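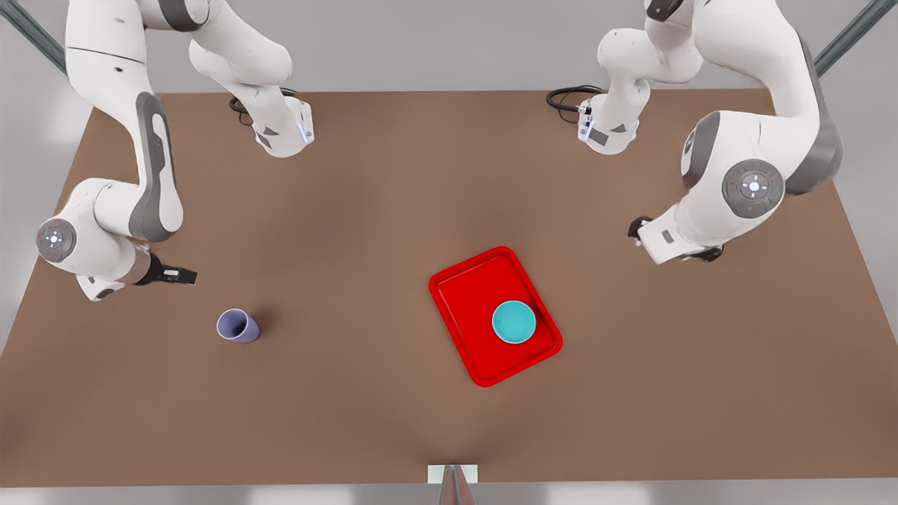

A simulation is a cartoon, one visitor told me at the open day, and he would believe in the robot on the day it cleared his own kitchen table. I did not have a good answer for him, and this is the reason I write here.

How to present a simulated robot demonstration to people who came to see a robot?

Posted by quietgearbox in Robotics, Events and visits
Wednesday, June 20, 2018

I work for a small company, Trivutora, in Dultham. We had our first open day this month. We counted 161 people at the door, which is more than we had prepared for, and we showed them the simulator on a big screen. The program has two white arms over a brown table, a red tray, a cup and a small bowl. The task is to bring the dishes to the tray. That is all. For us it is very interesting, because reaching for a cup that lies on its side is not the same problem as reaching for a cup that stands.

The visitors were polite. But most of them looked at the screen for a short time and then asked where the real one is. I explained that we practice first in the program. Some of them nodded, some of them went for coffee.

We switched several times to the close view, the one near the fingers, so people could see the cup from where the hand is.

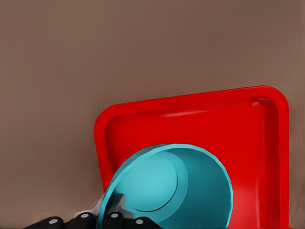

I think it helped the children more than the adults. The children wanted to know if the cup can break, and I had to say no, in this program it cannot. After this answer the demonstration became less exciting, I am afraid.

We will do a second day, at the technical school in Kanaujia, and the teacher asked for a demonstration of 43 minutes, which is one lesson minus the time to sit down. I have these doubts:

Should I let the program run by itself, or should I start and stop it and talk in between?

Should I show the failed attempts? My colleague says never. I say maybe. In our last series we had 486 attempts, and the failed ones are in my opinion the best to look at, but I do not want the school to think that we sell something broken.

Is there a simple way to answer the man with the cartoon? I would like an answer which is honest and not too long.

I cannot bring real arms to the school. Please do not propose this — it was already discussed.

Thank you in advance, and please excuse my English.

Replies

slow_solder

I did school visits for several years with a conveyor simulator, so it is another machine but the same faces in the chairs.

Start and stop it. If you leave it running, people look at it like at an aquarium. Stop it when the hand is near the cup and ask them which side they would take it from. Then let it continue. Pupils will argue with each other, and you can be silent for a few minutes, which you will need, because 43 minutes of talking is hard.

Show the failures, yes. Put one quite early. When everything works, the audience cannot see that there was any difficulty. But choose them before the lesson and save them in a separate folder with names you understand. I once searched for a file in front of a full class and I still remember it. Also say what you changed after the failure, even if it was a small thing.

For the cartoon man: say to him that in a cartoon, somebody draws where the cup goes. In your program, somebody places the cup and then the program calculates what happens when the arm pushes it. If he wants, let him choose the new position of the cup and run it again. Be sure that you tested this before, with positions near the edge of the table also.

One more point. Ask the school about the projector. Many of them show brown and red almost the same, and then your tray is gone. You can make the table lighter for this day.

44thfloor_lamp

just bring a real cup and put it on the desk. works every time. people like to touch something

marrow_and_pine

I agree with most of the first reply, but not with the early failure. At our visit day at Jitura we began with a failure and two people in the first row decided that the machine is bad, and they told it to everyone at lunch. I would show one good attempt first, complete, without speaking. Then the failure, then the explanation.

About the close view: do not use it first. People who do not work with arms get lost in it, they do not know what is the hand and what is the background. Keep the wide view for the first attempts, and after that put both on the screen, side by side if your program can do this. Ours could not, so we used two laptops, and the cables were a small disaster.

For the time, I would plan it so: the first ten minutes for the wide view, then the stops and the guessing, and leave at least 3 short breaks for hands up. The children's question about breaking is a good one. You can say that the program does not break cups, but it can measure how hard the fingers push, if yours does measure it. I do not know your program, so please check before you promise.

quietgearbox

Thank you to all. I will bring the cup also. I spoke with my colleague, and we agreed on one good attempt first and two failures after it. For the tray I will ask the school for a photo of their projector wall tomorrow.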